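Plant the Tree, Then Argue About the Label

There is a stand of sycamores on the north side of Brondisham that the parish has been quarrelling over for the better part of a year. The proposal is to take out the lot and replace them with what the consultants' report calls native broadleaves. I have read the report, all 175 pages of it, and I think the proposal is wrong. I also think the reasoning behind it is common enough to be worth answering in public.

The case for felling rests almost entirely on one word. Sycamore is not native to Britain. It was probably brought here some centuries ago, though there is still argument over the date, and it seeds itself freely. The report takes this as settling the matter. Little is said about the condition of the trees, which is good, or their age, which is considerable for the larger ones.

I have nothing against native trees. I planted a field maple and two hornbeams in my own garden and would do it again. My complaint is with treating the word as if it told you what a tree does. A sycamore in leaf carries enormous numbers of aphids. People who park beneath one complain about the stickiness, but the aphids feed ladybirds, hoverflies and small birds with young in the nest. The flowers come in spring, often in May here, and the bees are all over them. The bark of an old sycamore is less acid than that of many other trees, and lichens that once lived on elm can manage on it.

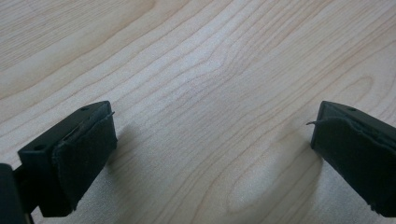

Timber is the other thing left out of these discussions. Most people know a maple or a birch from its leaves and bark and have little idea what either is like once it has been sawn and sliced, though they may eat their breakfast off it. Pale woods of this sort are quiet until you look closely, and then there is plenty going on: long wavy lines that bunch together and bend, and sometimes an oval swirl with the grain wrapped round it, of the kind joiners call a cathedral figure. Sycamore is a maple itself, Acer pseudoplatanus, and its timber is pale and fine-grained too. It has been used for spoons, bowls and dairy ware for generations, partly because it does not taint food. Rippled sycamore goes into the backs of violins. A tree with that record has some claim to being part of the country, whatever the list says.

The report proposes 216 replacement trees, to be supplied by the Rovberg nursery as young whips in plastic tubes. I would like to know who is going to water them. We have done this before. The planting along Sasine Lane was carried out with good intentions and a small ceremony, and after the first dry summer most of it was dead sticks. The tubes are still there. Some of them have blown into the ditch. A mature tree needs no watering, no tube and no stake, and it is already doing everything the whips are meant to be doing in forty years' time.

Then there is ash dieback. Ash was the tree we relied on round here, and we are losing it. The lower wood has more bare crowns every summer. With the ash going, it seems odd to remove on purpose one of the few large trees that will grow in the same ground and cast a similar sort of shade. Studies of what lives on ash have looked at which other trees could take over, and although oak comes out ahead on sheer numbers, sycamore is far from useless.

The strongest argument on the other side is that sycamore spreads. It does. In an old wood with bluebells and wild garlic the seedlings can come up like cress, and the shade is heavy. I would support pulling seedlings there every year, and ringing or felling the odd tree on the boundary if it is plainly the source. The Brondisham stand is not in an old wood. It has a road on one side and a cricket field on the other, and the mower deals with anything that comes up.

What I would like to see is modest. Keep the sound trees. Take down the 5 that the survey marks as unsafe, and leave the trunks on the ground to rot. Plant oak, lime and hornbeam in the gaps, in small numbers, and find somebody to look after them for 7 years before planting any more. Under-planting of this kind is slow and does not photograph well – there is no before and after – but the place would never be bare while we waited.

The consultation closes at the end of the month, and written comments can be handed in at the parish office. Anyone who intends to send one should walk along the road and look at the trees first. They have dropped their leaves now, so the shape of them is easy to see.

2020-11-23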